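About Fekarside Toy Library

Hi, and welcome! We're a neighbourhood toy library, started by Perrine Mallet and Kálmán Mészáros in a borrowed church hall with two shelves and a kettle. These days we look after 2,576 toys, games and puzzles, and families can take home up to four at a time (yes, the big floor puzzles count as one).

Soft toys are everyone's favourite corner, ours included. They go out by the basketful, so a playgroup can borrow a whole bunch of animals in one go – mouse, hedgehog, green dinosaur, blue bird and all! Peninah Makori looks after this part of the collection and is always happy to help little ones choose.

Membership is open all year, and we'd love to meet you. 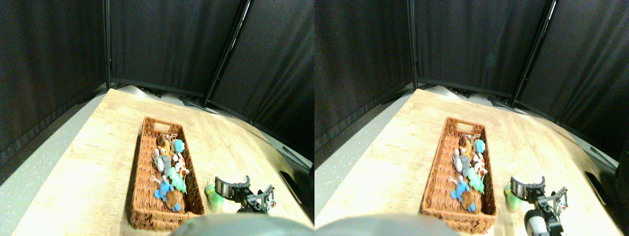
Visit us

Come in through the side door on Leblanc Street. Prams are welcome, and there's a colouring table for older kids.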